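On Putting a Household into Storage

Readers of these pages will be aware that publication was suspended in the spring. The reason was domestic. The house in Isdale required new floors throughout the ground storey, together with a replacement for the boiler, and it was not possible to live there while the work was carried out. The contents were placed in storage for 14 weeks. I set out below the arrangements that were made and my assessment of them, in the hope that they may assist any reader who is obliged to do the same.

Choice of provider

Two providers were considered. Frota offers self-storage on the Rerovau road, with access by key card between the hours of seven in the morning and nine at night. Pralus offers a collected service, under which goods are taken away in the firm's own van and may not be visited without notice. The second option was the less expensive of the two and would have spared me the hire of a vehicle. I nevertheless selected the first. My experience of a previous move was that the article most needed is invariably among those packed first, and the ability to enter the unit and retrieve it seemed to me worth the difference in price.

I would advise any prospective customer to visit the unit before signing. The floor plan supplied by the office is accurate as to area but makes no mention of height, and a beam crosses the rear of the unit I was first shown at a level that would have prevented the wardrobe from standing. The office exchanged it for another on the same corridor without charge. The manager, Mr Roy Ellwood, was courteous throughout and answered correspondence promptly.

The agreement

The agreement runs to seven pages and should be read in full. Three matters deserve particular attention. The notice period is 14 days and begins on the day the written notice is received, so that a letter posted at the start of the final fortnight will be late. Insurance is not included, and the customer must either purchase the cover offered by the firm or produce evidence of a suitable policy. My own household insurer was willing to extend the existing policy for the period, subject to receipt of a list of the contents with values. Lastly, certain goods are excluded altogether: foodstuffs, plants, paint, fuel and anything under pressure. I had overlooked the last of these and was required to remove a bicycle repair canister at the door.

The list of contents

The insurer's request for a list was at first unwelcome. It has since proved the most useful document of the entire undertaking. The method was proposed by my neighbour, Ju-won Song, who has moved between countries on several occasions and holds firm views on the subject. Each box is given a number on two adjoining sides and on no account on the top, which will be covered by another box. The number is entered in a notebook, and against it are written the contents, the room of origin and the value. No description of the contents appears on the box itself. This last rule I resisted for some days and then adopted. A box marked "kitchen" encourages the packer to put anything from the kitchen into it without making an entry, and the notebook soon ceases to be reliable.

The notebook was copied each evening to a spreadsheet, and a copy sent by electronic mail to my sister. The final entry was box 41. 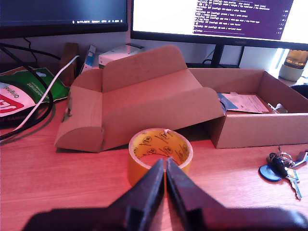 Tape, with an open box behind it.

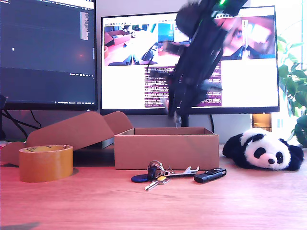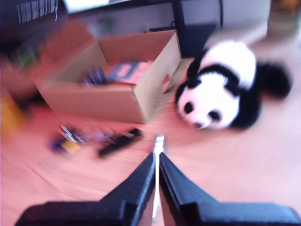 A plush panda.

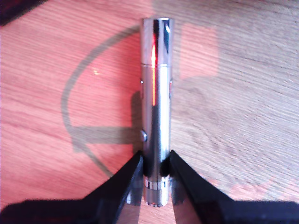
Order of packing

Rooms were packed in the order in which they could best be spared. The spare bedroom came first, followed by the books, the sitting room, the good china and, at the end, the kitchen and bathroom. Books should be placed in small boxes only. This is advice which everyone has heard and which a surprising number of people, myself among them, disregard at least once. A large box of bound periodicals had to be emptied again in the hall before it could be lifted.

Linen and blankets were used as padding wherever possible, which reduced both the number of boxes and the quantity of paper purchased. I do not recommend newspaper for white china. The ink transfers, and although it may be washed off, the washing of an entire dinner service on the day of return is a poor use of an evening.

Small articles present the greatest difficulty. Furniture has an obvious place in the van and an obvious place in the house, but the contents of a desk drawer have neither. My practice was to put all such articles from one room into a single box, closed last, and to enter them individually in the notebook even where the entry seemed absurd. The record accordingly includes "string, green" and "key, purpose unknown". The key was subsequently found to belong to the meter cupboard and was needed by the heating engineer in the third week.

Arrangement of the unit

A passage should be left down one side of the unit to the rear wall. This appears wasteful on the first day, when every inch has been paid for, and is justified on the first occasion that anything must be fetched from the back. Mattresses were stood on edge in covers. The refrigerator was left with its door ajar, held by a folded cloth. Chairs were stacked seat to seat, and the heaviest boxes formed the lowest course along the wall opposite the passage.

A plan of the unit was drawn on squared paper and kept inside the cover of the notebook. I visited on five occasions, chiefly for clothing, the weather in June having turned warmer than had been allowed for when I packed. On each visit the article was found without moving more than two boxes.

The return

The contents were brought home in a single day by two loads of a hired van. Boxes were taken directly to the room shown in the notebook and opened in the reverse order of packing. The kitchen was in working order by six o'clock, and I consider this a satisfactory result.

Losses were slight. One picture glass was cracked in the corner, and the feet of the bookcase, having been unscrewed and placed somewhere safe, were missing for nine days. They were in the teapot. The teapot had been entered in the notebook and the feet had not.

I should add a word regarding the boxes themselves. Those in sound condition have been flattened and placed in the loft, and may be had by any local reader on application. The remainder were taken to the recycling centre, where staff ask that all tape be removed beforehand. This is a slow task, best done at a table with the wireless on.

The new floors are of oak and have been laid to a good standard. A separate account of the work, including the dispute concerning the threshold strip in the hall, will be published when the final invoice has been settled.

Recent entries
On the Bleeding of Radiators
A Note Concerning the Isdale Bus Timetable
The Front Hedge: Second Report
Correspondence Received on the Subject of Marmalade
Notice of Suspension

Contact the author | Copyright reserved; please request permission before reproducing any part of this site | Back to top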